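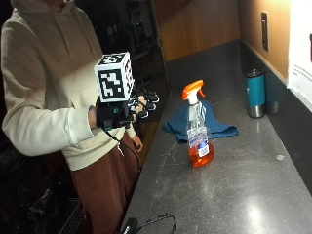
At the long grey counter.

Posted in: Funded Projects / Reading & Words / Reports

A Smile for Every Morning: second progress report to the Uvon Fund

Prepared by Shahab Shokri, project editor, Skirklow

Dear colleagues of the Uvon Fund,

I am sending you the second report on our daily page of jokes and good sayings. The first report covered the preparation. The present one covers the period up to the end of March, in which the page has been published every morning at seven, with two exceptions that I explain further down.

What we publish

Each morning there is one short joke, one saying or kind thought, and one line on what the day is known for. The web page and the printed sheet carry the same text. The sheet goes to the reading rooms in Skirklow and Kavolness and to the homes for older people that asked for it in the autumn. The letters on the sheet are now larger than before. We received this request many times and I regret that we did not do it from the beginning. The larger letters mean that a joke can have at most five lines, so some of my favourite long ones must stay on the web page only.

The collection

The collection now holds 1741 entries. By the agreement we had to collect first and select later, so this number includes everything that was sent to us and is in a form we can read. Many entries are the same joke in different clothes. The joke of the man who takes his parrot to the dentist came to us from both towns and in several languages, and in one of them it is a goose. I have kept the goose. I have also kept the other versions in the file, as people like to compare.

There are 41 regular contributors. Most of them send their texts by post or leave them in the box at the reading room, and a smaller part use the form on the web page. The form had a fault in the winter and removed all question marks from the text. For jokes this is a serious fault, as you can imagine. It has been repaired, and the damaged entries were corrected by hand. If you find on the page a question without its mark, please write to me.

Selection and permission

It was harder than I expected to decide what may be printed. A saying that everyone repeats has often an author, and the name which stands under it on the internet is very often the wrong one. Our rule is now simple. When we can find the source, we print the source. When we cannot find it, we print the saying without any name and we do not write "unknown wise man" or similar things. Sayings that belong to a living author are not used unless the author has answered our letter. Three authors have answered, all of them kindly, and one sent us new material without payment.

For jokes, we do not print those which laugh at a person's illness, religion or country. Some contributors were unhappy about this. I had a long correspondence with one gentleman who had sent only jokes about his mother-in-law, and in the end he sent also one in which the mother-in-law wins. It was printed in February and got more letters than anything else in that month.

The line of the day

You asked in your comments whether the "day of" lines are correct. In the first months they were copied from lists, and the lists do not agree with each other. One list gave the day of pancakes in a different season from all the others. We now check every line against two lists, and when they disagree we write about the weather or a flower in place of it. Readers in Kavolness have told us they prefer the flower, and I am thinking to give it a fixed place once a week.

Difficulties

On two mornings the page did not appear. The first time the internet connection of our office was down until midday. The second time was my own mistake: I had prepared the page with the date of the following month, and it waited there patiently. Since then the pages are prepared one week before, and a second person looks at the date.

The printer, Özkan, had to raise the price of paper in the new year. We changed to a thinner sheet and so remained inside the printing budget. The thin sheet is good for reading but the ink shows a little from the other side, therefore we print on one side only. The free back side is used for shopping lists, according to the readers, and I consider this also a good result.

The recorded version for people who cannot read the sheet is late. It was planned for this period. We have chosen the voice, a retired teacher from Kavolness who reads slowly and does not laugh before the end of the joke, but the recording has not started and I ask you to accept that it moves to the next period. No extra money is requested for it.

Money

The spending is attached in a separate table. Postage is higher than planned and travel is lower, and together they stay within the amount you have granted. With your permission I would like to move the unused part of travel to postage. I need a short written answer for this before the next print order.

Next period

We will begin the recordings, finish the index by subject (animals, doctors, marriage, school, weather and so on), and choose the texts for the small book. For the book I would be thankful to have your opinion on the title. The contributors want "Laugh First, Then Breakfast". I find it a little long for the cover, but I was alone with this opinion at our meeting.

With kind regards,
Shahab Shokri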